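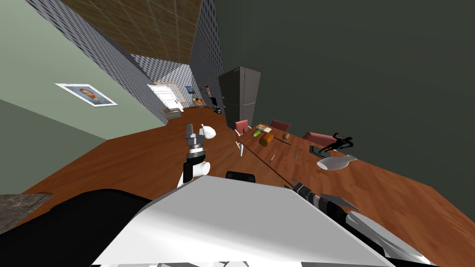 家庭の食卓まわりで働く双腕ロボットのための「実践指針 第1版」を公開しました

読了時間:約8分

2018年12月14日(金)
Stilham ロボット安全推進室

家庭向けロボットの研究開発を行うStilhamは、腕を二本備えた移動型ロボットが住まいの食堂や台所で作業をする際の考え方と試験手順をまとめた「食卓まわり作業の実践指針 第1版」を、本日より無償で公開いたします。本指針は、住宅環境のシミュレーションを手がけるVondthorpe、ならびに把持ハンドの設計を専門とするLedesmaとの共同作業によるもので、本文は20ページ、確認項目は11項目あります。どなたでもお読みいただけますし、社内の手順書に取り込んでいただくのも、一部だけを抜き出してお使いいただくのも、まったくかまいません。

工場のロボットには、長い時間をかけて磨かれてきた安全の決まりごとがあります。柵を設ける、人が入れば止まる、速さと力を抑えるといった考え方は、家庭で働くロボットにとっても大切な土台です。ところが、いざ普通の住まいの食堂に置き換えてみますと、これがなかなか一筋縄ではまいりません。食卓には飲みかけのお茶があり、椅子は引いたままで、昨日と今日とでは物の場所も違います。柵を立てるわけにもいきませんし、食卓を使うたびにご家族に席を外していただくのも、暮らしを助ける道具としては少々寂しい話です。私どもはこの数年、そうした場面に出会うたびに社内で小さな取り決めを作ってまいりましたが、気がつけば取り決めの紙がずいぶん増え、担当する班によって言葉づかいまで違っておりました。今回の指針は、その紙の束を一度机の上に広げて、三社で読み直すところから始まっています。

■ 対象とする作業

第1版で扱うのは、食卓の上の物を「見分ける」「つかむ」「運ぶ」「置く」という四つの動作と、その前後の移動です。調理、加熱、食器洗いは含みません。火や湯が関わる作業にはまた別の配慮がいりますので、欲張らずに次の版へ送ることにいたしました。ご期待くださっていた方には申し訳ないのですが、食卓だけでも考えることは山ほどあり、編集の打ち合わせは毎回のように予定の時間を越えました。

想定するロボットは、車輪などで移動する胴体に二本の腕を持ち、それぞれの先に二本指のグリッパーを備えたものです。腕が一本の機体や、吸着式のハンドをお使いの場合でも、項目の多くはそのまま読めるように書いてあります。読み替えが必要な箇所には、欄外に短い注を添えました。

■ 試験は、まず仮想の住まいで

指針の柱のひとつが、実機を動かす前に仮想環境で一通りの確認を済ませる、という順序です。Vondthorpeの住宅シミュレーションには、木目の長い食卓に椅子が並び、壁には絵が掛かり、奥に冷蔵庫の立つような、生活の気配のある部屋がいくつも用意されています。食卓の上にも、パンや野菜、細身の食器類、白い皿、盆、それに置物まで、大きさも形も扱い方も異なる品が一緒に載っています。

試験用の部屋というと、私どももつい、机ひとつに箱ひとつの、すっきりした場面を作りがちでした。けれども実際のお宅では、やわらかい物のすぐ隣に硬い物があり、薄い物は天板に張りつくように寝ています。第1版では、食品、刃物に見えるもの、平たい食器、立体的な置物のうち、少なくとも三種類が同じ食卓に載った状態で試すことを標準としました。ひとつの配置につき100回の試行を行い、成功した回も失敗した回も同じ書式で残します。うまくいった回の記録は後から見返されにくいものですが、ひやりとする動きは、成功した回の途中にも案外隠れています。

あわせて、ロボット自身の視点から得た映像も保存していただくようお願いしています。自分の胴体や腕が視野のかなりの部分をふさぐ姿勢は珍しくありません。見えていない場所に手を伸ばしていたのかどうか、後から確かめるときに、この映像が何よりの手がかりになります。視点が傾いた姿勢での認識も確認の対象です。部屋が斜めに見えているときにも、食卓の縁がどこにあるかを正しく求められることを、作業開始の条件に加えました。

■ 11の確認項目

全文は指針の本体をご覧いただくとして、ここでは見出しと要点をご紹介します。

1. 作業前の見渡し。腕を動かす前に、食卓の全体と床の通り道を確認する。
2. 分からない物には触れない。野菜なのか置物なのか判別がつかないときは、その品を飛ばして使う人に尋ねる。
3. 刃物の扱い。刃物らしい細い品は、刃物と判定されていなくても刃物として扱う。
4. 食品に触れる指先。食品用の指先カバーと、その他の品に使うカバーを分ける。
5. 食卓の縁。物を置く位置は、縁から指先二本分より内側にとる。
6. 椅子の背。背もたれの向こう側は人がいるかもしれない場所とみなし、腕を越えさせない。
7. 二本の腕の役割。片方がつかんでいる間、もう片方は支えるか、引いて待つ。
8. 人との距離。人が30センチメートル以内に近づいたら腕を止め、つかんでいる物は離さずに保持する。
9. 持ち替えの制限。割れやすい皿は、空中で持ち替えずにいったん食卓へ戻す。
10. 中断と再開。止まった後の再開は、使う人の合図を待つ。
11. 記録と説明。何をして何をしなかったかを、使う人に分かる言葉で残す。

このうち、話し合いにいちばん時間がかかったのは第8項でした。人が近づいたときに物を離すべきか、持ったままでいるべきか。Ledesmaの設計班は、手の中の皿が落ちて割れる危険を重くみました。一方で私どもの中には、指をはさんだ場合にはすぐ開いてほしいという声がありました。最終的には、距離で止まるときは保持し、指先に想定外の力がかかったときは開く、という二段構えに落ち着いています。文章にすると一行で済んでしまいますが、ここに至るまでの議論は付録に少し長めに載せましたので、お時間のあるときに読んでいただけますと、書いた者も報われます。

第2項についても、少しだけ補足をさせてください。丸くて茶色い小さな品を前にして、芋なのか果物なのかを言い当てるのは、人間でも遠目には難しいものです。認識の確信度をどこまで上げれば触れてよいのか、数値で決めてほしいというご要望はもっともなのですが、第1版では一律の値を置きませんでした。お使いの認識方式によって数値の意味が違ってしまうためです。その代わりに、各社で値を決め、その根拠を一枚の用紙に書いておくことを求めています。

■ 試行導入について

来年3月から、住宅設備の展示と体験を行うSkosentの施設で、本指針に沿った試行を始めます。仮想環境での確認を終えた手順だけを実機に移し、最初の段階では来場者のいない時間帯に限って動かします。試行中は必ず係員が非常停止ボタンを手元に置き、係員が席を外すときはロボットも休ませます。手間のかかるやり方に見えるかもしれませんが、慣れてきた頃の「ちょっとだけ」を防ぐには、例外のない決まりのほうがかえって楽だと感じています。

結果は、うまくいかなかった点も含めて公開いたします。物を落とした、止まるべきところで止まらなかった、尋ねるべき品を勝手に片づけた、といった事例は、他社の皆さまにとってもお役に立つはずです。事例の書式は指針の末尾に付けてあり、そのまま複写してお使いいただけます。

■ 指針の位置づけ

念のため申し添えますと、本指針は三社の合意にもとづく自主的なもので、法令や既存の規格に代わるものではありません。適合を認証する制度も設けておりません。製品の安全に関する判断は、それぞれの地域の法令と規格に従い、各事業者で行っていただく必要があります。「指針に沿って試験した」と表示なさる場合には、第何版を使い、どの項目を対象外としたかを併せてお書き添えください。対象外の項目があること自体は、少しも恥ずかしいことではありません。腕が一本の機体に第7項は当てはまりませんし、食品を扱わない用途なら第4項は不要です。

■ ご意見をお寄せください

第2版の編集は、試行の第一段階が終わり次第取りかかります。いま候補に挙がっているのは、湯気の立つ器の扱い、小さなお子さまや動物がいるお宅での配慮、そして照明を落とした部屋での作業です。ロボットを作る方、住まいを設計する方、介護や家事の現場におられる方、そしていつかこうした機械を家に迎えるかもしれない方、どなたのご意見もありがたく拝読いたします。専門の用語でなくてまったく差し支えありません。社内の読み合わせでも、役に立った指摘の多くは、家でどう食卓を拭いているかといった、ごく普段のお話から出てまいりました。

指針の本体、記録用紙、配置例のデータは、いずれもStilhamの資料室のページから入手いただけます。印刷した冊子をご希望の方は、お送り先を添えてお申し込みください。

――――

コメント(4件)

台所の窓
第6項、うちの食堂は狭いので椅子の背を越えずに届く場所がほとんどなさそうです。ロボットのほうが反対側に回り込む前提でしょうか。壁までの余裕も書いてあると助かります。

週末組立班
刃物らしい物は全部刃物扱い、というのは賛成です。ただバターナイフまで毎回飛ばされると片づけが終わらないので、使う人があらかじめ登録できる仕組みがほしいです。

mugi_pan
付録の議論、長かったけれど面白く読みました。保持か開放かで、手袋をした手が近づいたときの話がもう少し知りたいです。

通りすがりの検査係
成功した回も同じ書式で残すのは大事ですね。うちでは失敗だけ残していて、後から比べられずに困りました。記録用紙、来週の打ち合わせで配ります。

――――

お問い合わせ:Stilham ロボット安全推進室 広報係 | © 2018 Stilham | ページの先頭へ戻る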